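Small shelf collection before the February move

The Skarero reading room closes for the last week of February while the floor is cleaned, and everything standing on it has to go upstairs. That includes the small wooden shelf units, which most of us have stopped noticing. They have filled up over the winter with tissues, crumpled-up plastic bags, markers and whatever else was in someone's hand at the time.

Please empty the unit nearest your seat by December 29, 2025. Plastic bags that can still be used go in the bag drawer under the sink. Torn ones go in the trash. Tissue packs that are already open can stay out on the tables – we will get through them soon enough.

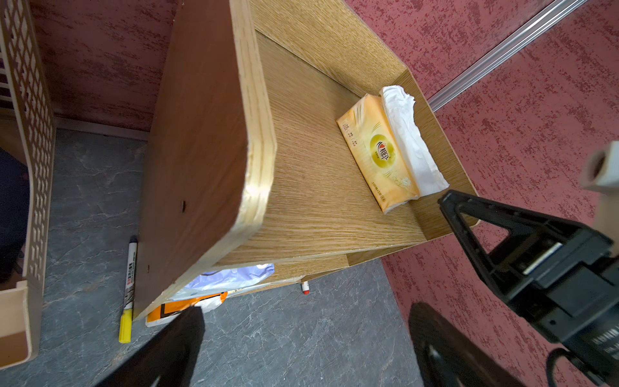
Markers are the bigger job. They roll off and end up on the floor, and we bought 18 new ones last year when there were plenty under the furniture. Check that the cap is on tight, try the pen on scrap paper, and put the good ones in the tray by the door. Dried-out pens can be thrown away.

The units themselves are staying. A few have chipped edges, and Sølve Grønli will sand the worst of them and put on new edging at his workshop in Biven. He has set aside 400 kroner for materials. If a unit wobbles when you push on it, put a strip of tape on top so he knows which one to check.

Baskets can be stacked once they are empty, but no more than 3 high on the stairs. The upstairs room is open until 10 every evening.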